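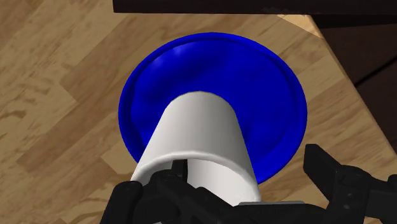

News from the Robot Club

September is always a bit of a scramble for us, what with new members finding the room and old members finding out that they've forgotten their passwords, so please forgive this item for running longer than the editor asked for. There is a lot to tell, and most of it is good.

As those of you who came to the spring open evening will remember, the club has been working toward the Vonik Challenge, which is a table-clearing contest for school and community teams. It is run entirely in simulation. Every team gets the same make-believe room with the same make-believe arm, and the task is to teach that arm to handle ordinary household things without dropping them, squashing them or sending them flying into the furniture. You would be surprised how many ways there are to send a paper cup flying into the furniture.

We named our entry Hetine, after a long evening of voting in which Wukden came second by a single hand. (Those who voted for Wukden have been very gracious, and have been allowed to use it as the name of the shared drive.) Hetine is really a set of small programs that the members have written and rewritten over the summer. One part works out where things are, another picks a way of getting hold of them, and a third moves the arm there without knocking into anything on the way. Getting the three of them to talk to each other has taken most of our patience and a fair amount of the snack budget.

The cup has been our big subject lately. Paper cups sound easy, and on our first try everyone assumed we'd be done with them before the break. The trouble is that a cup tapers, so fingers closing on the outside can slide along it, and if you go in over the rim with one finger, you have to be quite careful about where the other one ends up. Tsz-kin Leung has taken this on with great good cheer and has a whole notebook of grips, each with its own name. The current favorite is called the teapot, for reasons that only make sense if you see Tsz-kin act it out.

To see how a grip holds up, we run it over and over, with the cup and the plate moved a little each time. Over the summer we got through 1000 tries at lifting the cup and bringing it to the blue plate. In 715 of them the cup ended up resting on the plate, and we were thrilled with that, because our first full set, back before the break, managed 514. The younger members have drawn both numbers on the whiteboard with a great many stars, and we've asked the cleaning crew very nicely to leave them alone.

Now for the harder part. The contest doesn't give you a cup and a plate all by themselves on a nice clear floor. It also has a crowded table round, and we've started practicing for it in earnest. A round plate and a round bowl are close enough in shape to cause arguments, the bottle is glossy, and then there is the coil spring, which has become something of a club mascot. Plates are a special headache. They sit so low that the fingers have to come down right by the rim, and being a hair too deep means pushing against the table instead of taking hold of anything.
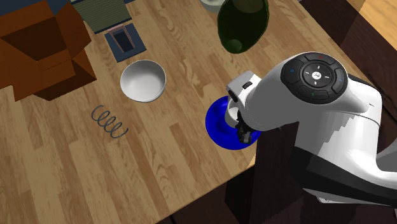 Eustaquio Salinas wrote in after our last item to ask whether the members wouldn't learn more from a real arm, even a small cheap one, since a simulated plate never chips and a simulated motor never gets tired. He added that he had spent many happy hours as a boy fixing things he had broken himself, and he'd hate for our young people to miss out on that.

It's a fair point, Eustaquio, and we talked it over at some length (with cookies, which may be why it took so long). We would love a real arm one day. For now the simulator lets everyone have a turn, including the members who can only join from home, and when a program goes badly wrong we can put the whole table back in order and start over in a moment. We do try to keep some of the fixing spirit alive, though. Every member has to keep a log of what went wrong on each practice evening and what they changed afterward, and some of those logs are a real pleasure to read. We've also started a side bench with screwdrivers and old kitchen gadgets — if you have a dead toaster or a mixer that's past saving, we'd be glad to have it, with the plug cut off, please.

A few bits of housekeeping before I let you go. We're meeting in 2 groups this term, beginners first and the contest team after them, and the beginners are very welcome to stay on and watch. No one needs to know any programming to join. We start newcomers on Gavrilă, our practice workbook, which goes slowly and has plenty of drawings in the margins. Laptops can be borrowed if you ask ahead, and parents are welcome to sit in, though we can't promise you won't be handed a problem to solve.

The contest team still has to settle who will write up our method for the judges, so if you like explaining things in plain words, please speak to Tsz-kin at the next practice. And whoever borrowed the long extension cord from the side bench, could we have it back before then?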